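Punkt 3657

Zwanzig nach sieben, Halle B, kein Kaffee. Kinnear schon auf dem Podium, blättert. Hinter ihr die Leinwand, darauf die Karte vom Polis-Konsortium, und auf der Karte die Insel.

Die Insel, die es nicht gab.

Ruaridh Semple saß in der fünften Reihe und schwitzte. Er hatte sie gezeichnet. Damals, Praktikant bei Nisbet, nachts, Maßstab 1:2000, ein Hafenbecken voller nichts. Eine kleine Sandbank, drei Stützpunkte, dann vier. Namen drauf: Wido. Nach dem Hund seiner Mutter. Wollte er am Morgen wieder löschen. Hat er nicht.

Und jetzt Wido, überall. In der Seekarte. Im Katasterauszug. In einem Tourismusprospekt mit Vögeln drin.

»Objekt 1325«, sagte Greer Kinnear ins Mikrofon. »Gehört wem?«

Stille. Zwei Delegationen meldeten sich gleichzeitig.

Semple rutschte tiefer. Neben ihm Navaratnam, der Geodät, der nie etwas sagte und alles sah. Schob ihm einen Zettel hin. Darauf nur: *Deine Handschrift?* Bei Polygonen gibt es sowas. Manche setzen die Punkte im Uhrzeigersinn, manche nicht. Semple setzte sie immer dagegen, immer, und immer einen zuviel im Norden. 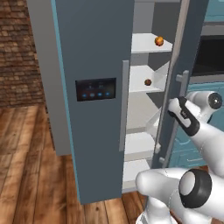 Wem gehört eine Insel, die nur in den Daten steht?

Dem, der sie zuletzt gespeichert hat. So stand es sinngemäß in der Geschäftsordnung, Anhang, Seite irgendwas, und Alasdair Mackay las es jetzt laut vor, mit seiner Küstenwachenstimme. Zuletzt gespeichert: Rodard. Die Leute von Rodard wurden blass. Die hatten doch nur das Koordinatensystem umgestellt.

»Dann zahlen Sie auch den Leuchtturm«, sagte Mackay.

Welchen Leuchtturm, dachte Semple. Er hatte keinen Leuchtturm gezeichnet. Er schaute hoch. Doch – da war einer. Nordspitze, Punkt 3657, sauber attributiert, Feuerhöhe, Kennung, alles. Und daneben ein Steg. Eine Strasse. Wer macht denn sowas.

Navaratnam faltete den Zettel wieder zusammen und sah an die Decke.

»Du?«, flüsterte Semple.

»Nur den Steg.«

Vorne stritten sie inzwischen um Fangrechte. Kinnear klopfte aufs Pult, zweimal, dreimal. Abstimmung im August, vorher eine Ortsbegehung, mit Boot, Freiwillige bitte. Semple sah seine eigene Hand hochgehen. Weiß der Himmel warum. Vielleicht wollte er einfach dabei sein, wenn da nur Wasser war.

Navaratnam hob auch.

»Nehmen Sie Gummistifel mit«, sagte Kinnear und schrieb beide Namen auf.

5 Kommentare

kartenkind
Den Zettel mochte ich. Wer hat jetzt den Leuchtturm gezeichnet??

Cameron Forsyth
Kinnear natürlich. Lest mal, wie sie am Anfang fragt.

kartenkind
oh. ok, lese nochmal

moorhuhn_nord
Hab beruflich mit Katasterdaten zu tun und kann leider nicht lachen.

T. aus L.
Fortsetzung bitte, aber mit Boot

Teilen 13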